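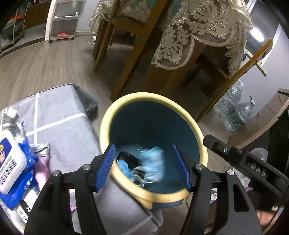 I was well into my forties before I gave any real thought to the trash cans in my house, and I suspect plenty of you are in the same boat. We buy them in a hurry, usually on the day we move in, and then we live with them for twenty years. Since I started sorting mine out properly (a rainy weekend, a cup of tea, and a smell in the laundry room I could no longer ignore) I've become a bit of a bore on the subject, so you may as well have the benefit of it. These days the can by the door gets more use than any other, what with all the face masks going into it. A round bin with a good thick rim, like the yellow-edged one with the two blue masks in it, is my favorite shape for that spot. There are no corners inside for fuzz and crumbs to settle into, and a thick rim is kind to your fingers when you carry it out.

Where to put them

Walk through your house one morning and notice where you are standing when you have something to throw away. You'll be surprised how seldom there is a can within reach! In our house the worst spot was the little table in the hall, where the mail gets opened. Every envelope and flyer used to travel to the kitchen counter and sit there until supper. I put a small basket under the table for paper only, and the counter has been clear ever since, or at least clear of envelopes.

The bathroom wants a can with a lid if you have a dog, and without one if you don't. The laundry room wants one right beside the dryer, at hand height if you can manage it, for lint. I hang a little pail from a hook. The workshop or garage wants two, one for sweepings and one for offcuts that might be useful someday, and you must be strict with yourself about emptying the second one. I go through mine every July, when it's too hot to do anything else out there.

Liners, and getting them to stay put

A liner that slides down into the can the first time you drop in something heavy is one of life's small miseries. Big rubber bands work, the wide kind that come around bunches of broccoli if your can is small, or a loop of old elastic from a worn-out fitted sheet if it's large. Stitch the ends together flat, slip it over the rim, and fold the bag down over it. Mine has lasted two winters so far.

If the bag puffs up with air and won't go down to the bottom, the air underneath it has nowhere to go. On a plastic can you own and don't mind altering, drill a couple of small holes up high on the side, just under the rim, and the air slips out as you push the bag down. The same holes make it much easier to pull a full bag out, which my back is grateful for.

Keep the spare bags in the bottom of the can, underneath the one you're using. I know everybody says this, and I resisted it for years out of plain stubbornness, but it does save a trip to the pantry. Put them in a zip bag first. I skipped that once and a leaky carton of buttermilk taught me better.

You don't need a liner everywhere, either. The hall basket gets tipped straight into the recycling. The bedroom can goes bare too, and gets a rinse when I'm doing the bathroom anyway.

Washing them out

Do it outdoors if you have a hose, and in the tub if you haven't. Shake out whatever is loose, then squirt in some dish soap, add hot water to a few inches deep, and leave it be while you go and do something more pleasant. An old toilet brush kept only for this job (I tied a red ribbon on mine so there could be no mistake) gets right down to the bottom without you having to put your head in there.

For a smell that won't leave, make a paste of baking soda and water, smear it over the bottom and a little way up the sides, and let it sit overnight. Rinse it in the morning and stand the can in the sun, upside down at first and then right side up. Please don't mix bleach with vinegar or with anything that has ammonia in it, not ever. If you use bleach, use it by itself with water, with the door open.

Make certain the can is bone dry before a new bag goes in. I've ruined more good work by being impatient at this stage than at any other. A sheet of folded newspaper at the bottom will take up the odd drip, and you just swap it when you think of it.

Kitchen cans in particular

Scrape plates into a bowl on the counter while you cook and empty it once at the end. It keeps the lid and the pedal from getting sticky, and pedals are a nuisance to clean. Anything wet, like tea bags or coffee grounds, should sit in the sink strainer a few minutes first. Meat wrappings I fold inside an old bread bag and keep in the freezer until the night before pickup. My mother thought this was very odd when she first found a parcel of chicken skin beside the ice cream, but she does it herself now.

If your pedal has started to squeak, a drop of cooking oil will quiet it for a week and then go gummy. Use a little silicone spray on the hinge and wipe off the extra.

When to give up on one

Cracked rims will snag your bags and your sweaters, and tape never holds for long on a rim. A can that's gone wobbly on its base is fine out in the garden for weeds. I have 2 retired ones by the compost heap, one for sticks and one for the trowels, and they look perfectly cheerful out there with the paint coming off.

Next time I'll get to the drawer under the oven, which I have been putting off since Christmas.

Posted Friday, March 26, 2021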